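Member discount not applied to hotel booking — RESOLVED
Category: Bookings and discounts
Property: Gruston Inn, Jonstead
Booked through: Fukari Stays
Priority: Normal

What the guest reported

Hi team! I'm so excited for this trip — three nights in Jonstead in June, and my first stay using the Fukari member rate. The booking page showed 12% off when I picked the room, but the total in my confirmation email is the full price. I'm signed in and my membership is active. I tried it again on my phone and got the same thing. Could you take a look? I'd love to put the savings toward the boat tour!

First reply, 9:40 a.m.

Thanks so much for writing in, and what a great pick for a summer trip! I can see your booking and your membership, and both look fine. Please don't cancel anything yet. Your room is held at the current price, and we can correct the rate on our side without giving up the reservation. Could you tell me whether you clicked through from an email or started from the home page?

Guest reply, 10:15 a.m.

From the email! The one with the Maluleke Coast deals in it.

What we checked

1. Membership status. Active, with 90 days left before renewal. No problem there.

2. Blackout dates. Gruston Inn has a few in July, none in June.

3. Room type. The guest chose a double with breakfast, and breakfast rates do qualify (this changed in spring, and I was really happy to see it!).

4. Promo code. Found it! The link in the Maluleke Coast email adds its own code at checkout. That code only works at the 13 hotels on the Maluleke Coast list, and Jonstead isn't one of them. The checkout takes one code at a time, so the coast code pushed out the member rate and then gave nothing back.

5. Repeat test. I made a test booking from the home page with the same dates and room, and the 12% came off right away. Then I went in through the email link and got full price again, three times out of three. So good to have one we can repeat!
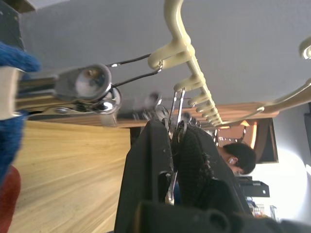 6. Phone booking. The phone had picked up the same code from the same email, which explains the matching result. Clearing the code box before the payment page brings the member rate back.

Fix

I rebooked the stay at the member rate under the same confirmation number and sent the difference back to the guest's card. The web team now has the email link too, and they're adding a message for when a code doesn't match the hotel.

Guest reply, 2:05 p.m.

Wow, that was fast! New total looks perfect. Boat tour is booked — thank you!!

Status: Closed. Web team ticket still open.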